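Unit 3: Task-level planning for tabletop pick and place
Course notes, Manipulation Software Lab
Instructor: Benedita Cardoso. Lab code and grader: Yutong Tang.
Revised September 2024

3.1 Scope

These notes cover the layer between the detector and the joint controller. You should already have a working camera calibration from Unit 2 and a trajectory server that accepts Cartesian goals. The planner used in the lab is Koltar. It takes a world state and a goal predicate and returns an ordered list of skills. Low-level control stays in the Stoltis driver and will not be modified in this unit.

The running task is in(item, basket) for every item on the table.

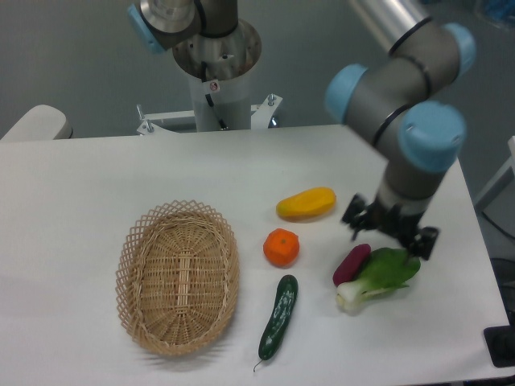
World state is a list of typed records: class, pose, extent, confidence, and a set of relations. Three relations matter for this task: on(a, b), overlaps(a, b), and clear(a). The detector produces none of them. They are computed from the point cloud by the relation node, and most planning failures in past lab reports trace back to this node. Take the bok choy, which lies partly over the item next to it. A two-dimensional box test reports an overlap but does not say which item is on top. The relation node must compare height inside the shared region and emit on(bok_choy, item_2). Without that record Koltar treats both items as clear and may order the lower one first.

3.2 Class labels and identity

Do not key the world state on class label. Labels change between captures when an item is partly covered or turned. Key on track ID and store the label as a distribution. The planner needs the label only to look up a grasp template, and a template can be chosen from extent alone when the top label is below threshold.

The training set for the lab detector, Loureiro, has 1,163 annotated captures, of which 262 contain at least one pair in contact. Report your accuracy on the two groups separately.

3.3 Grasp and carry

For long items the template places the fingers across the short axis. After closing, the item becomes part of the robot model: the planner removes its record from the table, attaches its collision shape to the tool link, and replans the transfer with the enlarged shape.

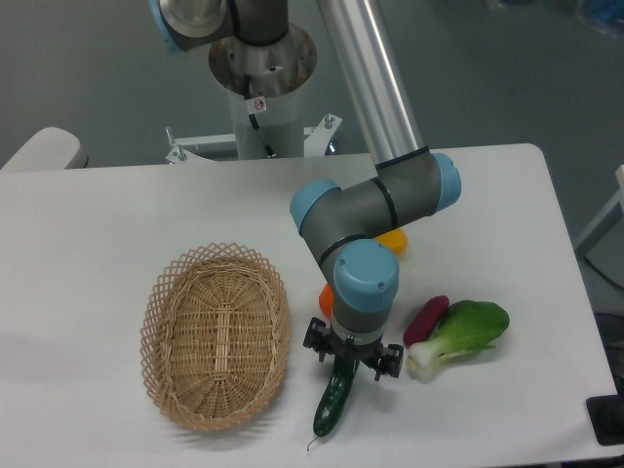
Figure 3.2. Cucumber held nearly vertical in the gripper, lower end close to the tabletop. The basket is to its left.

The attached shape is what sets transfer height. Let h be the distance from the tool point to the lowest point of the held item, r the rim height of the basket, and m the margin. The tool point must travel at or above r + h + m until the whole shape is inside the rim outline. The lab default for m is 50 mm. Students often compute h from the template's nominal pose. Use the measured pose after closing, as the item can rotate between the fingers.

Thin parts such as stems are filtered out of the collision shape by the default voxel size. Leave this setting alone. Including a flexible stem makes h too large and causes the planner to reject valid paths.

3.4 Occlusion by the arm

The head view loses part of the table whenever the arm is over it. A missing detection is therefore not evidence of removal. The tracker projects the arm model into the view and freezes any track that falls inside the mask. Frozen tracks keep their last pose, and their confidence decays at the rate set in trenham.cfg (Trenham is the tracker package).

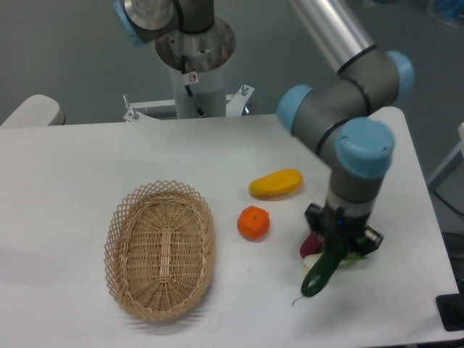

3.5 Exercises

1. Write the relation set for the starting layout in 3.1. Include only relations the goal depends on.
2. Disable the arm mask and run the task on the recorded log. List the tracks that are dropped and the step at which Koltar replans.
3. Derive the minimum transfer height for an item held at angle θ from vertical, given its length and the grasp point along its axis. Ignore thickness.
4. Modify the relation node to return unknown when the shared region has too few points. State how the planner should treat unknown in a clear(a) precondition.

Submit code and log files together. The grader runs with a fixed seed and does not accept notebooks.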